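Wevlow Open House and Robot Demonstration: A Review
January 2023

I have wanted to get inside the Wevlow workshop ever since my neighbor came home from one of their October evenings talking about it all through dinner, so when a spot opened up I grabbed it (and dragged my brother-in-law along, who was very patient about the drive). The visit runs two hours, costs 16 dollars, and you get coffee and a surprisingly good almond cookie at the door. They take small groups, 10 people in ours, and I'd say that's about the limit, with everybody wanting to lean in at once.

Our guide was Polyxeni Kontogiannis, who has the gift of answering a silly question as if she'd been hoping for it all day. She gave us a short talk first, a bit heavy on slides for my taste, about how the team moved from picking up blocks to picking up things people really have in their kitchens. A single task may need some 1,000 tries before they're happy with it, she told us, and then somebody swaps the fruit and they begin again!

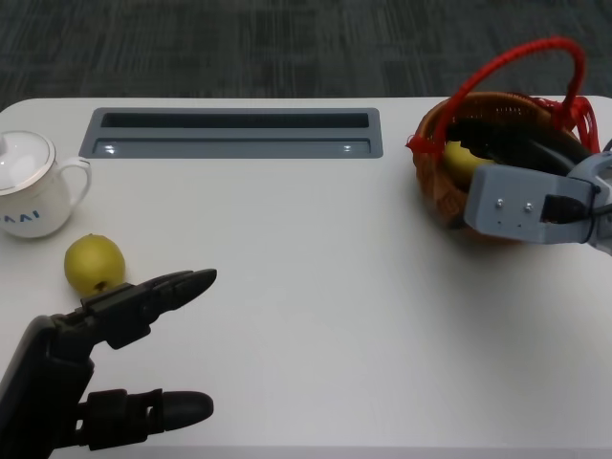 The tabletop demonstration is the part I'd pay for twice. I had pictured a big orange factory arm behind a fence, and what you get is close to a breakfast table, with a lidded mug, a piece of yellow-green fruit, and a basket with a tall red handle looped over it. The black hand has jointed fingers like ours, only chunkier, and a light gray gripper works from the other side. My brother-in-law asked why they didn't match. Hélder Rocha, who was running the controls, said the team likes to compare the two on the same job, and he let us ask for replays as often as we wanted, bless him.

It is slow, I should warn you. There are long pauses while the thing makes up its mind, and the younger kids in our group had drifted off to the cookies well before the end. I found the pauses rather gripping myself, but I also enjoy watching bread rise.

A few gripes. There were only six chairs, the parking lot is shared with the gym next door and fills up early, and the printed handout is in tiny type that I gave up on. The restroom is down a flight of stairs.

Still, four and a half stars from me. Book online and do it early, as we waited 72 days for our spot. Ask for Polyxeni if you can, and wear something warm, because they keep that room chilly.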